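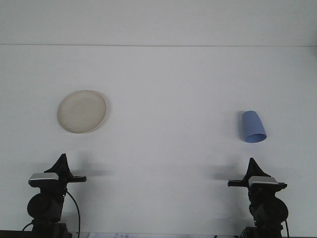 Section 4. Setting up the white board and laying out tableware. Read this bit before you unpack anything else, it saves a lot of moving stuff twice. The Bament board is two pieces, a narrow upper strip and the larger lower panel, and they meet in a straight line across the full width. Once yours is up you should get the same thin gray line near the top, level all the way over, and a cream plate on the left or a light blue cup on the right should stand out clearly against the white. If the line is thick or dark, the pieces aren't butted up. Go back to step 3.

What you need

Lower panel, upper strip, the roll of Zanley tape, a soft cloth, a level. Dishes come later - keep them boxed for now.

Putting up the board

1. Clear the table. Wipe it down and let it dry.

2. Peel the film off the lower panel. Matte side faces you. Hold it by the edges, finger marks show up on white and they're a pain to get off.

3. Slide the upper strip in until it touches the lower panel. No gap. Run a fingernail along the join to check.

4. Tape the join from the back only. One strip, full width, no overlaps.

5. Put the level on the seam. Adjust the feet until the bubble sits in the middle.

6. Leave it alone for 30 minutes so the tape can grab.

CAUTION: Do not lean on the panel or stack dishes against it while the tape sets. It will bow and it won't un-bow.

Lights

7. Both lamps on, same height, same distance. Use the white bulbs from the box, not whatever is in the drawer.

8. Look at the lower half. Soft gray shading down there is fine. Hard stripes are not, move the lamps back untill they fade.

Note: the upper strip can look a little cooler than the lower panel. Normal. Don't swap it out.

Dishes

9. Unpack one plate and one cup from the Strazds starter set. Check the rims for chips. Chipped ones go back in the box with a bit of tape on them.

10. Wash and dry by hand. Lint shows.

11. Plate goes left, cup goes right. Leave clear white between them, more than you think.

12. The cup can go on its side or tipped over with the base up. Either is OK as long as you can see the open end from the front.

13. Check the shadows. A soft one hugging the edge of the plate or the cup is what you want. If two shadows cross, spread things out.

CAUTION: Plastic cups go soft near the lamps. Keep them well clear and never leave one there with the lamps on.

Cleaning the board

Damp cloth, plain water, light pressure. No scouring pads, no spray polish. Polish makes shiny patches and the matte finish is gone for good. Dry it right away, top to bottom.

The panel is good for 200 wipe-downs or so we're told by Brorkero, who supply them. Replace sooner if its gone yellow or scratched. Order number for the lower panel is 1,023, the strip is ordered seperately.

Questions on this section go to Vilhjálmur Vigfúsdóttir. Last changed 18/08/2018. Storage and repacking are in Section 5.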